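Loltent Opens Its Two-Arm Planning Software to Outside Labs, With a List of What It Does Not Do

BARNVILLE, December. Loltent today released version 6 of Urneslow, its planning and control software for pairs of robot arms that share one table. The release is free for research use. Commercial pricing has not been set, and the company says it will not set it until a paying customer has run the software for a full quarter.

Urneslow decides which arm goes for which object, when each one moves, and how far apart the two must stay. Earlier versions locked the whole table whenever one arm was reaching. Version 6 locks only the space an arm is about to sweep through, so the second arm can start its own reach sooner.

In the company's bench trials, 800 paired pick attempts were run with toy building blocks. Almost 90 percent ended with both blocks placed and no stop. Loltent asks readers to treat that figure with care. The trials used one table, one lighting setup and objects with flat, parallel sides.

"I have read a lot of announcements about robots that work together, and most of them leave out the table," said Comfort Antwi, head of planning software at Loltent. "Ours was a friendly table. If you have bags or cables or anything that rolls, I would expect a worse number, and I can't tell you how much worse."

Van Wyk, the test lab that reviewed the trial logs, was given the failures as well as the successes. Its reviewer, Dima Saab, found that 40 of the stops came from the same fault: the planner believed a block was still in place after the other arm had nudged it. Version 6 checks block position again before the fingers close. Saab has asked for a repeat trial before he will call the fault fixed.
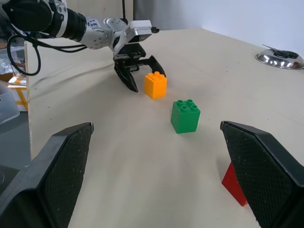 Two grippers at the Loltent bench, with a green block between the open fingers of one and an orange-yellow block at the jaws of the other.

The release includes the planner, a log viewer and a replay tool that lets users step through a run after a stop. It does not include a learned grasping model. Loltent tested two and dropped both when neither beat the hand-written grasp rules on blocks.

"People will ask where the AI is," said Iara Cisternas, who maintains the log viewer. "Camera tracking uses a trained model. The rest is geometry and timing, and you can read it."

Support for arms with different reach is planned, with no date attached. Labs that want to send in their own failure logs can do so through the replay tool.

Media contact: Ya-wen Lu, Loltent press office, Barnville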